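Prumisik 手持夹爪 关节锁紧套件 2011
适用于 Prumisik 双连杆手持夹爪（黑色夹指，带扳机手柄）
供货：Gruber 配件部，Skindotberg 仓库

库存状态：有货
销售单位：套
是否影响安全：是，请先阅读“故障说明”再下单
旧螺钉是否可以退回：可以，我们希望您退回

首页 > 末端工具 > 手持夹爪 > 维修件 > 关节锁紧套件 2011

产品简介

本套件用来替换手持夹爪连杆下端的关节螺钉和垫圈。原来的螺钉在长时间使用以后会慢慢退出，使一侧夹指的动作比另一侧晚，严重的时候夹指会在松开扳机以后突然回弹。我们从九月开始向已登记的用户免费寄送本套件。没有登记的用户也可以在本页订购，价格只包含运费。

如果您的夹爪只用来做硬质物件的抓取，例如盒子和瓶子，故障出现得比较慢，但是仍然需要更换。如果您的夹爪主要用于衣物、床单一类的软物，请您在更换之前停止使用这个夹爪。这个要求比较严格，我们知道它会影响您的采集计划。

故障说明

最早的报告来自 Bakell 的一个数据采集小组。他们做的任务是在床面上和桌面上整理衣服，由操作员手持夹爪完成动作，再把记录下来的动作用于训练机械臂。小组的组长 Jaqueline Maldonado 写信给我们，说有一个夹爪合上的时候“好像有一点犹豫”。当时我们的答复是检查扳机弹簧。这个答复是错误的。弹簧没有问题，问题在关节。

之后发生了一次受伤。操作员 Crisóforo Cervantes 用左手把衣服的袖子拉平，右手拿着夹爪靠近，松开扳机的时候，右侧连杆没有马上打开，停了一下，然后忽然弹开。他的左手食指在连杆和底座的中间，皮肤被夹破。伤口不深，在现场处理以后他当天没有继续工作。我们感谢他同意把经过写在这里，他的要求是写清楚当时手的位置，因为很多操作员也习惯把手放在那里。

Wenceslao Aguirre 负责拆检这个夹爪。他发现右侧关节的螺钉已经退出，用手指就可以转动，垫圈的一面被磨出一圈亮的痕迹。螺纹上没有找到螺纹胶。他再拆检了同一个小组的其他夹爪，有的螺钉还是紧的，有的已经开始松动，但是外观上看不出来。外观看不出来是这个故障里最麻烦的一点。夹爪合上、打开都正常，数据也照样记录，操作员很难知道里面的预紧力已经没有了。

为什么软物任务更容易出现故障，我们的理解如下。夹硬物的时候，夹指碰到物体就停止，两侧受力比较平均。夹布料的时候，布会滑，会在夹指下面堆起来，操作员常常合上一半又打开，再合上，还会在夹住以后侧着拉。这种侧向的拉力通过连杆传到关节，每一次都让螺钉转动很小的角度。旧设计的垫圈是平的，不能阻止这个转动。我们在设计的时候做过寿命试验，可是试验里只有垂直方向的夹紧，没有侧向的拉。试验的结果很好看，和真实的工作差得比较远。

故障的表现

下面的现象中如果出现任何一个，请停止使用并更换：

松开扳机时，一侧夹指比另一侧晚打开。
两侧夹指合上以后，接触的位置偏向一边。
轻轻摇动夹爪，关节处有很小的“嗒”的声音。
夹住布料侧拉时，连杆有可以感觉到的晃动。
开合记录的曲线上，松开的部分出现一个小的台阶。

最后一条需要您有记录软件才能看到。Bakell 的小组后来查看自己的旧数据，发现台阶在受伤之前很早就已经存在，只是一直被当作噪声过滤掉了。建议使用者不要把这个台阶过滤掉。
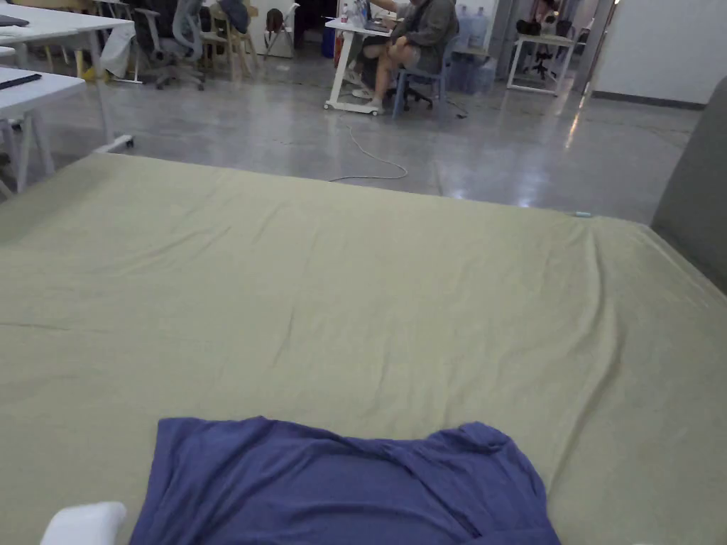
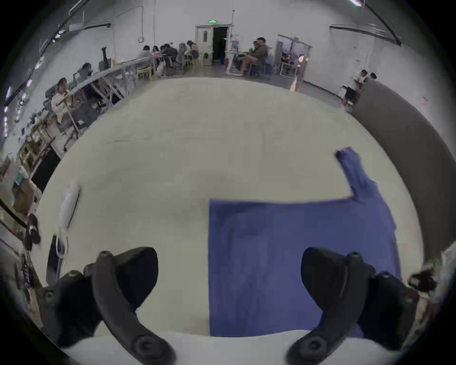
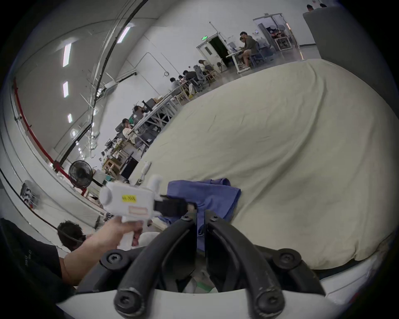

锁紧套件 2011 的核心是一对带锯齿面的垫圈和一对预涂螺纹胶的内凹头螺钉。锯齿垫圈的两半互相咬合，螺钉想要退出的时候，必须先爬过锯齿的斜面，所需要的力比侧拉产生的力大很多。垫圈的外径和旧件相同，连杆不需要加工。需要请您注意的是换哪一个螺钉，有几位用户在这里弄错了。第二张图里可以看到弯曲连杆的两端都有圆形的零件：下端是两个大的关节，螺钉头是凹进去的；上端是两个比较小的螺钉头。本套件只更换下端大的关节螺钉。上端的小螺钉请不要松开，它们决定夹指的角度，松开以后需要重新校准，没有校准夹具的用户很难恢复。如果您已经松开了上端的小螺钉，请联系 Azucena Rosales，她会安排把整个夹爪寄回来处理，不另外收费。

套件内容

锯齿垫圈，左右各一对
内凹头关节螺钉，左右各一个，已涂螺纹胶
内六角扳手，一个
记号笔，白色，一支
检查卡，中文和西班牙文
退回旧件用的小袋，一个

袋子里没有扭力螺丝刀。我们讨论过是否应该放进去，最后因为运费没有放。需要的用户可以在订单备注里写“借用扭力工具”，我们会随套件一起寄出，用完请寄回。借用的数量有限，可能需要等待。

技术参数

型号：2011
重量：17 克（不含工具和包装）
拧紧力矩：2 牛·米
建议检查间隔：每 1000 次开合
垫圈材料：淬火钢，黑色表面处理
螺钉材料：合金钢
螺纹胶：中等强度，干式预涂，只能使用一次
对开口尺寸的影响：无
对夹指型号的要求：无，标准夹指和宽夹指都可以
对相机支架的影响：不需要拆下相机支架

关于检查间隔，有用户问，开合次数没有计数怎么办。如果您有动作记录，可以从记录里统计。如果没有，请在每个班次开始的时候检查一次，时间很短，比统计次数还要简单。

安装步骤

安装之前请断开夹爪的数据线和电源，把夹爪放在平稳的桌面上，底座朝下。不要在床面或者其他软的表面上安装，小垫圈掉进布的褶皱里面很难找到。

用随附的扳手松开一侧的关节螺钉。先做一侧，完全做好以后再做另外一侧，两侧同时拆开时连杆会失去位置。

取下旧的平垫圈，放进退回的小袋。请不要把旧垫圈和新垫圈叠在一起使用。我们收到过一个这样装的夹爪，锯齿面没有咬合，松动得比原来还要快。

用干净的布擦去螺纹孔里的油和灰尘。衣物任务会产生很多细的纤维，它们会缠在关节里面，请用镊子拿出来，不要用嘴吹。

把锯齿垫圈的两半面对面放好，用手转动，感觉到齿已经咬住。穿过新的螺钉，用手拧到底，然后用扭力工具拧到规定的力矩。

用记号笔在螺钉头和连杆上画一条连续的白线。以后检查的时候，如果白线断开，说明螺钉已经转动。

装完以后让螺纹胶静置一个晚上再使用。静置期间可以轻轻开合，但是不要夹东西。

安装以后的检查

慢慢扣下扳机，从侧面看两个夹指是否同时到达中间。然后慢慢松开，再看是否同时离开。最后很快地松开扳机，听声音。正常的声音只有一个，如果听到前后两个声音，请重新检查晚打开的那一侧。

检查的时候另外一只手请放在手柄后面，不要放在连杆的下方。这个要求在检查卡上也有，印得比较大。

使用中的安全要求

夹爪工作的时候，空着的手应当离开连杆和底座之间的区域。整理衣服的任务里常常需要用一只手压住布，请压在夹指前方较远的地方，让夹爪靠近布，手不要去迎接夹爪。

从软的表面上夹起布料时，夹指容易陷下去，连杆会贴近布面，手指如果在布的下面，操作员自己看不见。在床面上工作的时候，不要把手伸到被单或者衣服的下面去顶起布料。我们以前的操作视频里有这样的动作，视频已经撤下。

多人在同一张桌子旁工作时，一个人停下来调整夹爪，应该先告诉旁边的人，再把夹爪放平。不要把夹指朝着别人竖起来放。

发现故障的夹爪请贴上标签，写明“不可使用”，和正常的夹爪分开存放。Bakell 的小组第一次发现问题时，把有问题的夹爪放回了原来的架子，下一个班次又有人拿去用了。他们现在用一个有盖的箱子，只有组长可以打开。

哪些夹爪需要更换

手柄底部序列号的最后一个字母是 A、B 或者 C 的，需要更换。字母是 D 的，出厂时已经使用锯齿垫圈，不需要更换，但是同样需要定期检查。标签已经磨掉、看不清楚的，请按需要更换处理。

曾经由第三方维修过关节的夹爪，请先写信给我们，说明使用过什么胶。有的胶强度太高，直接拆会损坏连杆。遇到这种情况请不要加热，连杆靠近夹指的部分不耐热。

已经安装在机械臂上的 Prumisik 夹爪不使用本套件。它的关节和手持型外形相似，螺纹的尺寸不同，拧进去的时候前几圈是可以拧动的，然后会卡死。机械臂型的通知在另外一页，目前没有收到受伤的报告，但有两个用户报告过布料夹不住、在移动中掉落的情况，我们正在检查是否是相同的原因。

关于已经采集的数据

很多用户问，用松动的夹爪采集的数据还能不能使用。我们没有统一的回答。合上的部分一般可以用，松开的部分需要查看。如果台阶很小，训练出来的动作可能只是松开时慢一点。如果台阶很明显，我们建议不要用这一段数据。Jaqueline Maldonado 的小组重新采集了一部分叠衣服的动作，她说工作量比预想的大，主要的时间花在判断哪些旧数据应该去掉。她写了一个查找台阶的小程序，并且同意我们转发，需要的用户请在订单备注里说明。

用户反馈

“换上以后声音马上不同了，以前没有注意到那个声音是不正常的。说明书里画白线的方法很好用，我们把别的螺钉也画了。”

“齿形垫圈第一次装反了，两个平面对在一起。建议在平面上刻一个记号。”
Gruber 配件部回复：谢谢您的建议。下一批的平面上会刻一个小圆点，圆点应该向外。您手里的这一批没有圆点，请用指甲刮一下，光滑的一面向外。

“扳手太短，手大的人不好用力。”
Gruber 配件部回复：扳手只用于拆卸，最后拧紧请使用扭力工具。如果旧螺钉很紧，可以用您自己的长扳手。

“我们在衣物任务中使用了一个月，检查时有一个夹爪的白线断开了。”
Gruber 配件部回复：请把这个夹爪寄回，不要重新拧紧。Wenceslao Aguirre 已经给您写信。在得到检查结果之前，请您的小组在每个班次的开始和中间各检查一次。

上面这一个夹爪的检查还没有完成。目前看到的是锯齿之间夹有一小团纤维，齿没有完全咬合，可能是安装时没有清理干净，也可能是纤维后来进去的。如果是后一种情况，我们需要给关节增加一个防护圈，到时候会在本页更新，并且通知所有已经收到套件的用户。

订购和退回

订购时请填写序列号和夹爪的主要用途，并写明是否需要借用扭力工具。用途一栏请尽量写具体，例如“床面上整理上衣”，不要只写“研究”。用途是布料的订单会先寄出。

旧螺钉和旧垫圈请放在小袋里寄回 Skindotberg 仓库，袋子上写序列号和左、右。没有写左右的旧件我们也会接收，但是只能用于统计，不能用于分析。寄回的邮费由我们承担。

如果发生过夹伤，即使很轻，也请告诉我们。报告里可以不写操作员的名字，请写明手的位置、当时夹的东西，以及扳机是正在扣下还是正在松开。

页面内容由 Mawar Ismail 编写，西班牙文版本由 Azucena Rosales 核对。中文里如果有说得不清楚的地方，请写信指出，安装步骤部分会优先修改。

相关产品
手持夹爪扳机弹簧，左右通用
宽夹指，一对
关节清洁镊子
校准夹具（仅限寄回维修时使用，不单独出售）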